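The white cloth and other small problems of a market table

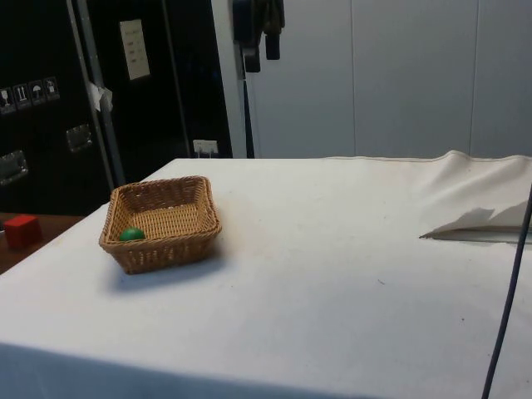 I am preparing for the June market in Jelloston, and this week I worked only on the table. My plan was to iron the cloth on Wednesday evening and to be finished with it. But a white cloth is a very demanding thing. It has still some wrinkles, and on the right side one flap stands up and makes a grey shadow, which I see now every time I pass. There are also small dark specks in the middle. I washed this cloth two times with the powder my neighbor recommended, so I think I must accept them or turn the cloth over.

The wicker basket I like very much. It is shallow, so people can see what lies on the bottom without bending over it. I bought it in Skasuswood for 13 dollars, together with a bigger one that is too deep for small things. In the deep one my wooden animals looked like they had fallen into a well. For the trial I put only a green ball in the corner of the basket, to understand how a bright color looks against the honey brown. It looks good, I find. Green was a color I wanted to stop making, and now I will keep it.

Last year I had the basket in the center of the table and the prices in front. Customers put their bags on the prices. This year the basket goes to the left, and the prices will stand behind it on a small card holder. On the right I want to leave free cloth, where I can wrap what is sold. My wrapping paper comes from Grutden in sheets, and I still have 409 of them, so I do not have to order again before autumn. The smallest order there is 1,000 sheets and I have no dry place for so many.

One question is still open for me. Should the cloth hang down to the ground in front? It hides the boxes, but in wind it moves all the time, and I have to sew something heavy into the hem. A reader from Restrepo wrote to me that she uses old curtain weights. I have found a bag of them in the sewing drawer and I will try four on Saturday, after I have ironed again.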